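Search this site
Type and press Enter

About Hirska

Hirska is a tea and tableware studio in Vesholm, run by Leonie Gerlach and a kettle older than most of the staff.
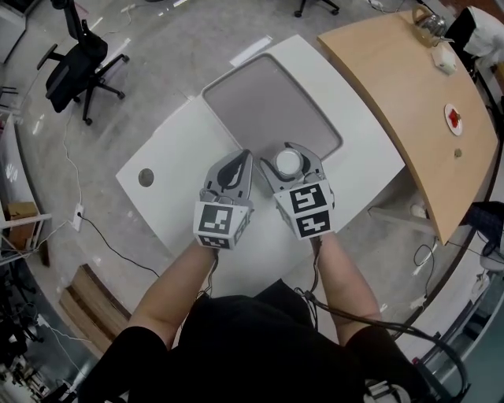
We began with 3 teapots and a borrowed table. There are now 70 pieces in the range – cups, trays, plates – and the table was never returned. Everything gets used at our own desks first, fruit and crumbs included. Trays that annoy us by February are dropped.

Visitors welcome after lunch.

2 comments
200 shares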